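Wedton folding table, white top
Item 3727
Sold by Studesgate

We took this table on with some doubts, having sold plenty of folding tables that promised a lot and sagged by the spring. The maker calls it "the laundry table you'll keep for life". We wouldn't go that far. It is a plain white work surface on folding legs, at a decent height for standing, and it does a fair job of holding a pile of clothes while you sort them.

What the maker says and what we found

"Snag-free surface." Mostly true. Wool jumpers and thin shirts slid over it without catching. The underside is rougher, and we'd keep tights well away from it.

"Folds flat in seconds." Gaetano Fabbri in our returns room managed it quickly once he had done it a few times. The first go took a good deal longer, and the catch on the left leg is stiff.

"Never needs wiping." Nonsense. It is white. Pen marks show, coffee shows, and fluff from dark clothes shows most of all. A damp cloth gets the fluff off. Pen is another matter.

"Makes folding a pleasure." We leave that to you.

Details

Colour: white only
Legs: folding, with rubber feet
Assembly: none, apart from pushing the feet on
Guarantee: 2 years, covering the legs and catches but not marks on the top
In the box: table, four feet, a leaflet you can ignore

Is it better than the Tekin?

The Tekin is cheaper and lighter, and if you only fold a few shirts a week we'd buy that one. The Wedton is steadier when you lean on it. Whether that is worth the extra money depends on how much you lean.

What buyers have told us

"Good height, dull to look at. I can see dark socks on it, so I've stopped putting black with navy." – Violeta Orellana

"Wobbled until I swapped two of the feet round. Fine now." – Kwaku Ayaaba

"Bigger than I expected. Measure your cupboard first." – Tassanee Paisan

Delivery and returns

Delivery is to the front door only – the driver won't take it upstairs. You have 20 days to send it back, and it must be in its own box. We do not sell the top separately, whatever the leaflet says.

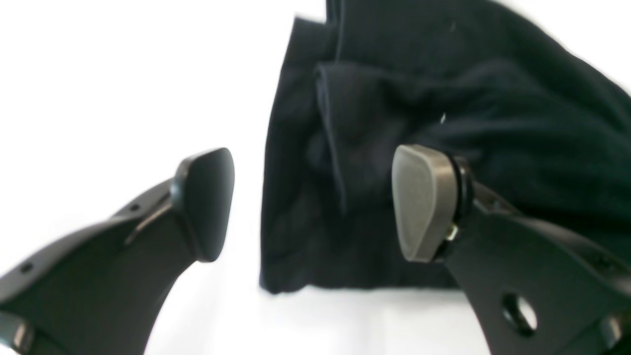

Spare feet are sold in pairs under item 3360. The older grey feet look the same but don't fit this table, so check the number before you order.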